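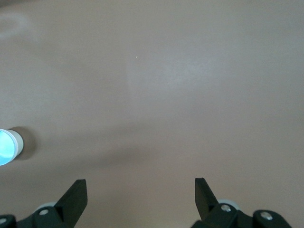
工单：收杯任务反复停在杯子旁边，夹爪张开不动作

产品：Torero 桌面机械臂，配 Wallov 两指夹爪和腕部相机
提交方：Nilsuwan 茶室
受理：Bolow 技术支持
类别：抓取 / 视觉定位
优先级：普通
状态：部分解决，保留观察
提交日期：2020年12月19日

问题描述（提交方填写）

我们是一家小茶室，白天卖茶，晚上打烊后要把桌上的杯子收到旁边的托盘里，再擦桌子。机械臂是八月装的，装在靠墙那张长桌的尽头，买的时候就是为了做收杯子这一件事。擦桌子我们自己来，洗杯子也是自己来，没有指望它全包。

装好以后头几个星期基本能用。慢是慢，但是杯子收得进托盘。后来夹爪拆下来清洗过一次，重新装上，从那以后就不对了。现在的表现是这样：机械臂从待机位抬起来，移到桌子上方，往下走，看起来是朝着杯子去的，到了离桌面不远的地方停住。夹爪张着，杯子不在两根手指中间，在旁边。停一会儿，它往回抬，换个角度再来，又停在旁边。试到最后报“目标丢失”，回待机位。杯子还在原来的地方。

桌上只放一个杯子也这样，所以应该不是杯子太多互相挡住。换过桌子上的位置，靠里靠外都试了，结果差不多。

用的杯子是我们平常待客的小白杯，矮的，敞口。桌面是哑光的浅灰色。灯是天花板上的，另外桌子一侧有一盏壁灯，打烊后天花板的灯关掉，只留壁灯，机械臂就是在那个时候干活。

想请你们看两件事。第一，这个故障怎么处理。第二，也请照实说一下，这种事情现在的机器到底能不能做。如果本来就是做不稳的，我们就不折腾了，晚上多留一个人十几分钟的事情。我们不是来要退货，只是想知道该不该继续在这上面花时间。

已经做过的尝试（提交方填写）

断电重启，没有变化。

用微纤维布擦了相机镜头，没有变化。

任务里的“杯子高度”改低过一点，结果手指往下多走了一截，差点碰到桌面，又改回去了。

把移动速度调到最慢，停的位置一样，只是更慢。

恢复出厂设置没有做，怕托盘的位置要重新教。

技术支持回复，初次

收到，谢谢把经过写得这么清楚。先回答一个你们没有问但是多半会关心的：恢复出厂设置先不要做。托盘位置确实会被清掉，而且从描述看，问题不在设置里。

夹爪拆下来清洗，再装回去，之后开始抓不准，这个先后顺序很说明问题。Wallov 夹爪的相机支架和夹爪本体用的是同一组安装螺丝，拆夹爪的时候相机也跟着动了。装回去只要歪一点，相机认为杯子在某处，夹爪实际去的是另外一处。软件里保存着一份相机和夹爪之间的位置关系，叫手眼标定，你们这台保存的还是装机那天的数据。

请按下面的顺序做，并把每一步的结果写回来。

检查安装面。断电，把夹爪的安装螺丝松开一点，看法兰和夹爪底座之间有没有夹进茶渍、纸屑或者多余的垫片。擦干净，对准定位销，螺丝按对角顺序一点一点拧紧，不要先把一颗拧死。

检查手指。用手把两根手指合拢，看指尖是不是齐平。如果一高一低，说明手指本身装错了位置，先不要做标定。

检查相机插头。插头要推到底，听到卡扣声。插头没到位的时候画面照样有，但会掉帧，软件拿到的是旧画面。

重新做手眼标定。标定板在随机附件的纸袋里，平放在桌上，四周不要有别的东西。从控制界面进入“维护”，选“腕部相机”，选“标定”，之后它会自己走一圈。走的时候不要碰桌子。

标定完成后界面上会显示一个残差。把数字记下来给我们。

做完以后，只放一个杯子，放在桌子中间，天花板的灯开着，跑一遍收杯任务。先在亮的条件下跑，不要直接在晚上的条件下跑。

第二个问题放在后面一起答，等看到标定以后的结果再说，现在说了也不准。

提交方补充

按顺序做了。

安装面上确实有东西，一小片干掉的茶叶，压得很平，粘在底座边缘。擦掉了。定位销之前应该也没有完全进去，这次装的时候感觉和上次不一样，是“落”进去的。

手指合拢是齐的。

相机插头本来就是到位的。

标定做完，残差显示 2 毫米。不知道这个算好还是算差，说明书上没有找到标准。

白天开着天花板的灯，一个杯子放中间，抓起来了，放进托盘了。又跑了几遍，都可以。很高兴，以为就这样结束了。

晚上关掉天花板的灯，只剩壁灯，老问题又出来，不过和以前不完全一样。以前是每次都停在旁边，现在是有时候能抓到，有时候停在旁边。停下来的时候杯子偏的方向也不固定，有时候从相机画面里看杯子在左边，有时候在右边，有时候只能看到杯子的一部分，剩下的在画面外面。停的时候两根手指中间是桌面，没有杯子。

日志导出来了，贴在下面，时间那一列我删掉了，太长。

日志摘录

任务启动：收杯
移动至观察位，完成
检测到目标，类别：杯，置信度：中
计算接近路径，完成
下降至预抓取高度，完成
腕部相机二次确认
目标中心与夹爪中线偏差超限，修正
目标中心与夹爪中线偏差超限，修正
目标靠近画面边缘，置信度：低
等待
抬升，换角度
腕部旋转，完成
下降至预抓取高度，完成
腕部相机二次确认
目标轮廓面积异常，大于模型
修正
目标靠近画面边缘，置信度：低
等待
抬升
报警：目标丢失
返回待机位

技术支持回复，关于标定结果和日志

残差那个数字在可接受的范围里。再小当然更好，但对于抓这种尺寸的杯子不是瓶颈，不用为了它重复标定。说明书里没有写标准是我们的疏漏，已经记下来转给写手册的同事。

白天可以、晚上不行，机械和标定的部分就可以放下了。日志里有用的是这一行：“目标轮廓面积异常，大于模型”。意思是二次确认的时候，软件认出来的那个“杯子”比杯子应有的样子要大。大出来的部分多半是影子。

原理不复杂。只有一盏侧面的灯，杯子旁边会有一块边缘发虚的深色影子，紧贴着杯壁。杯子外壁背光的那一侧本来就灰，和影子挨在一起，软件在两者之间画不出一条干净的线，就把影子的一部分也算进了杯子。算进去以后，“杯子中心”往影子那边挪，夹爪跟着挪。挪过去再看，杯子更靠画面边上了，只剩一部分，能用来判断的东西更少，置信度往下掉，掉到门限以下它就停住等待。它停住不动这件事本身是设计好的，不确定的时候宁可不夹。

至于偏的方向不固定：灯没有动，影子在桌上的方向也没有变，但是腕部转过之后，相机跟着转，画面里的左右就换了。换个角度再试，影子从杯子的这一侧到了那一侧，修正也就跟着反过来。所以你们会看到一会儿偏左一会儿偏右，原因是同一个。

另外，机械臂自己也会在桌上投下影子。那种影子很淡、很宽，一般不会被当成东西，但是会把桌面的灰度弄得不均匀，二次确认用的背景差分会受一点影响。
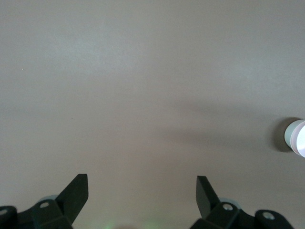

请做下面几项对比，目的是确认影子这个判断，不是为了马上修好。

只开壁灯，杯子放中间，跑一组，记下抓到和没抓到。

只开壁灯，在杯子的另一侧放一盏台灯，让影子变淡，跑一组。台灯不要直接照着相机。

只开壁灯，杯子下面垫一张深色的纸，跑一组。纸要比杯子大很多，边缘远离杯子，否则它会去认纸。

三组之间杯子放在同一个位置，用铅笔在桌上轻轻点个记号也行。

提交方补充，对比结果

只开壁灯那组，跑了 9 遍，有抓到的，也有没抓到的，没抓到的更多。

加台灯那组，全抓到了。台灯是从柜台搬过来的，灯头朝墙打，靠墙面反光。一开始对着桌子照，桌面上出现一块发白的亮斑，它去抓亮斑，手指在空桌面上合了一下。后来改成朝墙就没有这个事了。

垫深色纸那组，也都抓到了。不过抓起来的时候纸被手指蹭歪了，放回去才继续。平时做生意不可能每个杯子下面垫一张纸，所以这个办法对我们没有用，只当是确认原因。

桌上没有用铅笔点记号，怕擦不掉，用的是桌上原来就有的一个小白点当参照，后来发现那是一粒灰，擦桌子的时候擦掉了，所以最后那组的位置可能有一点点出入。

顺便写一个情况，不知道有没有关系。有一次杯子放得离桌边近，它抓起来以后往托盘走的路上，杯子碰到了托盘的沿，杯子倒在托盘里，没有碎。任务显示“成功”。如果杯子里还有剩茶，就会洒出来。这一点我们之前没有想到，因为我们每次都是先把剩茶倒掉再让它收。写到这里才意识到，那其实收杯子最烦的那一半还是人做的。

技术支持回复，关于影子

确认是影子。台灯照出亮斑被误抓，这个也有价值，记进来了，哑光桌面遇到近处的直射灯同样会出一块白，和白杯子的亮度接近。

处理方案分成现场能做的和要等我们这边做的。

现场能做的：

晚上收杯期间保留天花板的灯，收完再关。如果嫌亮，可以只开靠近长桌那一路。这是最省事的办法，建议先用这个。

如果一定要关天花板的灯，就在壁灯对面加一盏固定的柔光灯，朝墙或者朝上打。固定好以后不要挪动，挪了要重新录一次背景。

录背景的方法：桌面清空，灯打到晚上实际使用的状态，进“维护”，选“腕部相机”，选“背景”，选“录制”。你们现在用的背景是装机那天白天录的，和晚上的光不一样。这一步请务必做，做了以后就算不加灯也会好一些。

在任务参数里把“二次确认重试”的方式从“旋转后重试”改成“原角度抬高后重试”。抬高以后相机能看到整个杯子，比转过去看半个要好。缺点是慢。

托盘的接近高度加高一档。杯子碰到托盘沿，是因为下放前横移得太低。

我们这边要做的：

识别模型对影子的处理。夜间单侧光的数据不够，训练用的画面大多是均匀照明。这个已经登记为改进项，下一次固件更新里会不会包含，现在不能承诺。

任务状态的判定。杯子倒在托盘里还报“成功”，因为软件只检查夹爪有没有松开、目标有没有离开桌面，不检查杯子是不是立着。已登记为缺陷，和上面那条分开跟踪。

请先改设置，用一段时间，再回来更新。

提交方补充，改设置以后

背景重新录了，按晚上的灯录的。重试方式改了，托盘高度加了。天花板的灯先照你们说的留着靠长桌那一路。

结果：打烊后收长桌，抓取没有再报“目标丢失”。碰托盘沿也没有再发生。

又试了关掉天花板的灯、只用壁灯，背景已经是新录的。比以前好，大部分能抓到，偶尔还是要重试，重试抬高以后基本就抓到了。

时间方面，收完长桌一整桌用了超过 9 分钟。人来收，端着托盘走一趟就完了。当然机械臂干活的时候人可以去做别的，所以也不能直接这样比。不过店里的人一开始总要站在旁边看着它，怕它碰倒东西，看着它就等于没有省下时间。现在看得少了一点。

有两样东西它还是不行，写下来供参考。一个是杯子套着杯子，客人有时候会把喝完的杯子摞起来，它把一摞当成一个，夹上面那只的杯沿，提起来一半，下面那只跟着起来又掉下去。另一个是杯子旁边有揉成团的纸巾，它会在纸巾和杯子之间犹豫，有一次把纸巾夹起来放进了托盘。这个我们倒是不介意，反正纸巾也要收。

请回答一下最开始的第二个问题。

技术支持回复，关于机器能不能做这件事

按我们自己看到的情况写，只代表这个型号和这类工作，不代表整个行业。

单独一个杯子，立着放，空的，桌面干净，光线均匀，周围没有遮挡：能做，而且做得稳。你们白天的测试就是这种条件，结果也和我们在车间里看到的一致。

光线不均匀，有单侧的影子：能做，但要先针对现场调好，灯或者家具换了位置要再调。这一类我们过去在宣传页上说得太轻松了，写的是“适应多种照明”，这句话对白天的店铺成立，对只剩一盏壁灯的店铺不成立。已经提议改掉。

杯子摞在一起、倒着、有剩茶：现在这个型号不做。倒着的杯子偶尔能夹起来，但放下的时候姿态不对。有剩茶的杯子能不能平稳搬过去，看杯子里有多少，我们没有测到可以对外说的程度，请继续先倒掉。

桌上混着纸巾、茶点碟子、客人忘下的东西：不要让它做。它不认识“客人忘下的东西”，看到一个大小合适的就可能去夹。如果有钥匙、耳机、眼镜这类物品留在桌上，请先收走再启动任务。

擦桌子：Wallov 夹爪可以夹抹布，有用户试过，我们不推荐。它不知道哪里擦干净了哪里没有，只会按固定路线走一遍。

车间里的情况可以当作对照。我们有用户把同一款机械臂放在工作台上，把零件从盘子里拿出来摆到夹具上，每天做，很少出问题。动作和收杯子差不多，差别在于零件每次都在差不多的地方，灯是固定的，没有人会把零件摞起来再在旁边放一团纸巾。家里和店里的活难在这一块，抓取动作本身反而是容易的部分。

所以对你们的建议是：如果能接受“人先倒剩茶、拿走杂物、把摞着的杯子分开，机器再收”，那么继续用是合理的，它能把弯腰端托盘那一段替掉。如果期待的是打烊以后关灯走人，第二天早上桌子是空的，那现在做不到，再花时间调也做不到，不是你们哪里没弄对。

要不要继续，由你们根据店里的人手来定。

提交方补充

明白了，这样说清楚就好。

店里商量过，继续用，但是改了流程。打烊前最后一轮送茶的时候，顺手把剩茶倒掉、摞着的分开、纸巾拿走，本来也要去一趟那张桌子。然后启动机械臂，人去后面洗白天的壶。洗完出来，长桌基本收好了。靠窗的小桌机械臂够不到，还是手收。

有一个小的请求：报“目标丢失”的时候能不能响一声。现在只是界面上变红，人在后面洗东西听不到，出来才发现它早就回待机位了。

还有，日志里“等待”那一行最好写明在等什么。我们最开始以为它是卡住了，断电重启过好几次，现在知道它是在判断，当时不知道。

技术支持回复

提示音可以开，在“通用”里的“通知”，默认是关的。音量有 2 档，厨房有水声的话建议用高的那一档。

“等待”那一行会改，在后面写上原因，例如“等待：置信度不足”。这个改动小，会跟着下一次固件一起出去。

断电重启对机械臂本身没有损害，但是下降途中请不要断电，手臂会因为刹车延迟往下沉一点，手指可能碰到桌面。需要中断请按底座上的停止键。

工单处理记录（内部同步给提交方的版本）

原因一：夹爪清洗后重装，安装面有异物，定位销未到位，手眼标定失效。现场清理、重装、重新标定，已解决。

原因二：夜间单侧光，杯子影子被并入目标轮廓，二次确认时中心偏移。现场重录背景、保留部分照明、修改重试方式，已缓解。模型改进待定。

附带问题：杯子碰托盘沿。提高接近高度，已解决。

附带问题：杯子倒在托盘内仍报成功。已登记，未解决。

文档：手册补充标定残差的参考范围；补充“拆装夹爪后必须重新标定”，放在清洁那一章，不要只放在安装那一章；宣传页关于照明的说法待修改。

下次清洗夹爪以后需要做的事（给 Nilsuwan 茶室，可以打印贴在机器旁边）

断电再拆。
擦净法兰和底座，看一遍有没有茶叶。
对准定位销，确认落到位，再对角拧螺丝。
两指合拢，看指尖是否齐平。
相机插头推到底。
放标定板，跑标定，记下残差。和上次相比明显变大就重装一遍。
镜头用干布擦，不要用带酒精的湿巾，镜头外面那层会发雾。
先用一个空杯子在桌子中间跑一遍，再正式用。

提交方补充

贴好了。最后那条关于湿巾的，我们之前用过一次，镜头边上是有一点雾，不知道是不是这个原因。目前不影响抓取。需要换的话请报个价，不急，节后再说。

技术支持回复

镜头保护片可以单独换，不用换相机。报价另外发到登记邮箱。工单先保持观察状态，如果再出现“目标丢失”，请直接在这张工单下面追加日志，不用新开。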